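4.2 Fitting the shelf liner

Before you start, check that the Rotich shelf unit is level and fixed to the wall.

1. Unroll the liner and leave it flat for 40 minutes.
2. Cut it to 300 mm wide.
3. Peel back 6 cm of the backing and press the edge down at the rear of the shelf.
4. Pull the rest of the backing away slowly, smoothing as you go.

Note: Bins with sharp rims can mark the liner. Lift them into place.

CAUTION: Do not load any shelf above 145 lb.
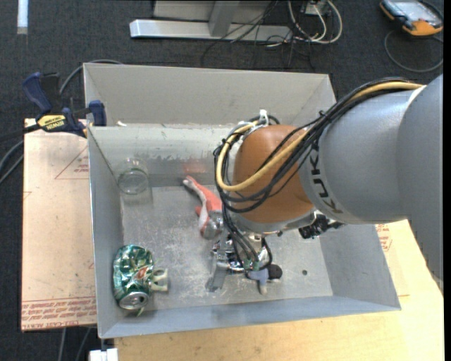 Fig. 4-3. Large gray metal bin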